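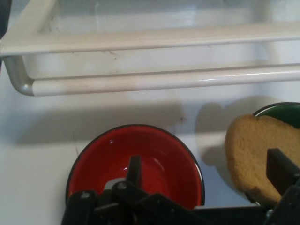
Shelf rail and bin, milk shelf is the next project

Topic: Storing pumped milk before the baby comes home from the NICU?

bemstead_mama
Hi everyone, long-time reader and finally posting! Our little girl came early and she's still in the NICU, growing like a weed and bossing the nurses around already. I'm pumping day and night and the hospital fridge space is limited, so I've been bringing a lot of it home. My question is how you all keep it organized. Do you go by date, by time of day, by amount? My husband wants a spreadsheet (bless him) and I can barely find a pen at 2 in the morning.

tedesco99
Oh congratulations, mama! Ours was a NICU baby too, and she turned 10 in September and eats us out of house and home, so hang in there. I wrote the date and time on masking tape, oldest in front, and that was the whole system. Please ask your nurses about labels though, because our unit had its own stickers with her name and number on them and wouldn't take a bottle without one.

Starkex
Agree on the stickers. I'm going to disagree on keeping much of it in the fridge, though. I froze nearly everything the day I pumped it, flat in bags, and stood them up in a shoebox like file folders. So much less to think about when you're tired.

tedesco99
See, our nurses wanted fresh whenever we could bring it, and frozen only as the backup. I think it really does depend on the unit and on how often you're driving over there. We were 40 minutes each way and I still hauled that little cooler in every evening – my mother did the driving and I pumped in the back seat, which was a sight, I'm sure.

Starkex
Fair enough! We were a lot farther out and only got there every other day, so fresh wasn't much of an option. I still wouldn't let it pile up in the fridge.

Ward Verhoeven
Dad here, and in defense of the spreadsheet husband, I kept one too. It gave me something to do when I felt pretty useless, and my wife just called the numbers out to me from the couch. Let him have it.

indidov_k
Lactation consultant at your hospital is the person to ask about how long to keep it. The rules for preemies can be stricter than what's printed on the bag box, so please go by hers over anything in this thread, mine included.

bemstead_mama
Thank you all so much, I teared up a little reading these (hormones!). I'll ask for stickers tonight and see what they say about fresh or frozen. Ward, he read your post out loud to me twice and he's already picking column colors.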